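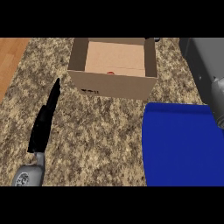

박스 안 물체 건 답장 늦어서 미안합니다. 결론부터 쓰면 Stikora 평가에서 점수 깎아먹는 건 정책 쪽보다 카메라 시점 쪽 비중이 커요. 어제 밤새 롤아웃 로그 다시 돌려봤습니다. 문제의 구간이 딱 이런 배치예요. 열린 종이박스가 위쪽에 있고 안에 든 빨간 물체는 앞판에 가려서 둥근 윗부분만 살짝 보임. 왼쪽 그리퍼는 아직 아무것도 안 잡은 상태. 이 시점에서 인코더가 뽑는 특징을 보면 빨간 영역이 패치 하나를 채우지도 못합니다. 그러니 "박스에서 꺼내기" 지시를 줘도 어텐션이 엉뚱하게 오른쪽 아래 파란 쪽으로 쏠려요. 면적이 크고 채도도 높으니까. 어텐션 맵은 서버에 올려놨고 경로는 맨 밑에.

> Priya Iwasaki 님이 쓰신 글:
> 시뮬레이션 성공률이 실제 로봇 결과랑 순위가 안 맞습니다. 체크포인트 3개
> 중에서 시뮬 1등이 실물에서는 꼴찌예요. Lemieux 쪽 재현 결과도 비슷하다고
> 들었습니다. 혹시 조리대 텍스처 때문인지요? 화강암 무늬가 가까운 쪽에서
> 늘어나고 뭉개져 보여서 인코더가 헷갈리는 게 아닌가 싶습니다.
> 그리고 에피소드 265개면 체크포인트 순위를 매기기에 충분한 건지도
> 의견 부탁드려요. 저는 좀 부족하다고 봅니다.

질문 순서대로 갑니다.

텍스처. 저도 처음엔 그거 의심했어요. 화강암 무늬를 단색으로 바꾸고 같은 시드로 다시 돌렸는데 체크포인트 순위는 그대로. 절대 점수는 좀 움직이긴 하는데 세 개가 같이 움직입니다. 그러니까 순위 뒤집힘의 원인으로는 약해요. 다만 손목 카메라 쪽은 아직 안 봤습니다. 거기는 바닥이 화면을 다 먹어버리니까 얘기가 다를 수 있음.

에피소드 수. 265개 전체로 보면 나쁘지 않은데, 물체가 앞판에 가려진 채로 시작하는 것만 추리면 23개밖에 안 남습니다. 그리고 순위가 뒤집히는 게 바로 그 23개에서예요. 나머지만 놓고 보면 시뮬이랑 실물 순위가 일치합니다. 부트스트랩 구간도 그려봤는데 23개짜리는 너무 넓어서 세 체크포인트가 전부 겹쳐요. 그래서 지금 숫자로 "시뮬 1등이 실물 꼴찌"라고 쓰는 건 위험합니다. 초안 4절에 그렇게 적혀 있던데 고쳐야 할 듯. 가려진 조건만 따로 에피소드를 더 만들어서 표를 나누는 게 맞다고 봅니다.

방법 쪽에 하나 더. 지금 Praltunano 스크립트가 초기 위치를 뽑을 때 박스 좌표계 기준으로 균등하게 뽑잖아요. 카메라에서 보이는지는 체크를 안 해요. 실물 세팅에서는 사람이 손으로 놓으니까 무의식적으로 잘 보이는 데 놓게 되고. 분포가 애초에 다른 거죠. 제 제안은

1) 초기 프레임에서 물체 마스크의 가시 비율을 계산해서 에피소드마다 기록
2) 실물도 첫 프레임에 수동 마스크 따서 같은 값을 기록
3) 가시 비율 구간별로 성공률을 따로 보고, 상관계수도 구간별로

1)은 이미 짜놨어요. 인스턴스 마스크를 두 번 렌더하면 됩니다, 한 번은 박스 숨기고 한 번은 그대로. 비용은 거의 없음. 2)가 귀찮은데 실물 에피소드가 많지 않아서 하루면 될겁니다.

박스를 카메라 쪽으로 기울이자는 얘기도 지난번에 나왔는데 저는 반대예요. 그러면 문제를 푸는 게 아니라 어려운 케이스를 빼버리는 거라. 벤치마크 이름에 "꺼내기"가 들어가는데 안이 훤히 보이는 것만 하면 리뷰어가 바로 물어볼 겁니다.

Brorko 체크포인트는 아직 못 돌렸습니다. 액션 정규화 통계 파일이 버전이 안 맞아서 그리퍼가 계속 반쯤 열린 채로 멈춰요. 설정 문제 같은데 혹시 돌려본 분 있으면 stats 파일 좀 보내주세요. 양팔 버전 말고 한팔로 파인튜닝한 거요. 양팔 버전은 로드는 되는데 왼팔 오른팔 순서가 뒤집혀 있는것 같습니다. 확인은 못 함. 관절 순서 문제면 로더에서 한 줄 바꾸면 되고, 학습 때부터 바뀐 거면 다시 받아야 돼요.

참고로 실패 유형도 대충 나눠봤는데 가려진 구간에서는 박스 안으로 아예 안 들어가는 게 대부분이에요. 들어가서 놓치는 건 드뭅니다. 파지 문제였으면 반대로 나왔어야죠. 마찰 계수 튜닝하던 건 일단 멈춰도 될 것 같아요. 접촉 파라미터는 기본값으로 돌려놓고 시점 문제부터 정리합시다. 둘 다 건드리면 뭐가 효과인지 알 수가 없음.

시드 얘기도. 지금 체크포인트마다 시드 3개씩인데 시드가 물체 위치랑 정책 샘플링 노이즈를 같이 바꿉니다. 이거 분리해야 해요. 위치는 고정하고 노이즈만 바꾼 결과가 있어야 분산이 어디서 오는지 보입니다. 코드상으로는 rng 하나를 둘로 쪼개면 끝인데 예전 결과랑 숫자가 달라지니까 브랜치 따로 팠습니다. 머지는 Priya 님이 한번 보고 결정해 주세요. 급한 건 아니고 4월 안에만.

경로:
/shared/stikora/attn_maps/occluded/
/shared/stikora/rollouts/flat_texture/
브랜치는 rng-split

권한 안 열리면 저한테 바로 메일 주세요. 오후 4시까지는 자리에 있습니다. 그 뒤로는 실물 쪽 캘리브레이션 들어가서 답 늦어요.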